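Cafeteria Notes from the Stodevcombe Site

Dishware and table finish changes

The replacement dishware order from Cilcombe arrived in March and has been put into service. It consists of 434 cups and 400 bowls. The old stock had crazed glaze and was failing the rinse inspection too often to keep. Chipped pieces should go in the gray bin by the dish window, not back on the rack.

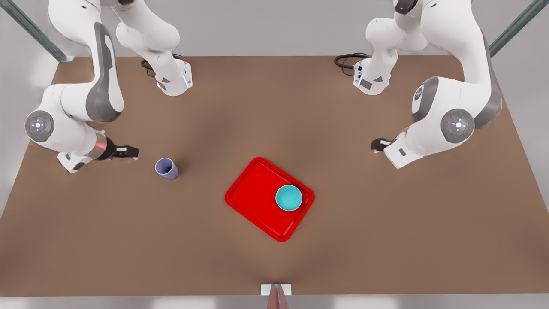

Table resurfacing

All tables in the main hall now have the Ngata matte coating. It cures at room temperature and reaches full hardness after 30 days. Until then, please lift items off the surface when moving them. Hortensia Paredes tested three cleaners on a sample panel. The neutral detergent left no residue, and the two citrus products dulled the coating within a week. Only the neutral detergent is stocked now.

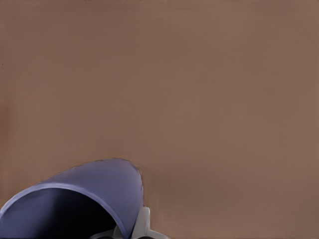

Wipe-down remains at 2:30 p.m., after the second lunch period. Use one damp cloth per table and change the rinse water every six tables. Abrasive pads have been removed from the supply closet - if you find one, hand it to Iveta Malý.

Tray return

Return times at the dish window have been slow between noon and 12:40.
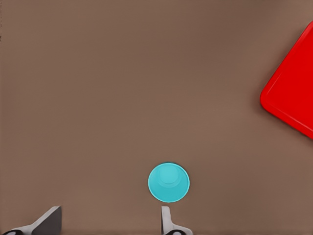 The main delay is stacking. Trays loaded at mixed angles jam the conveyor guide, and each jam takes two people to clear. A tray with rounded corners, like the red one on the brown tabletop, should go in with its long side against the left rail and nothing left on it. Place cups upside down in the rack first, then bowls, then flatware.

Carys Nicholas is logging jams through the end of April. Report any to her by extension 674, with the time and the lane number.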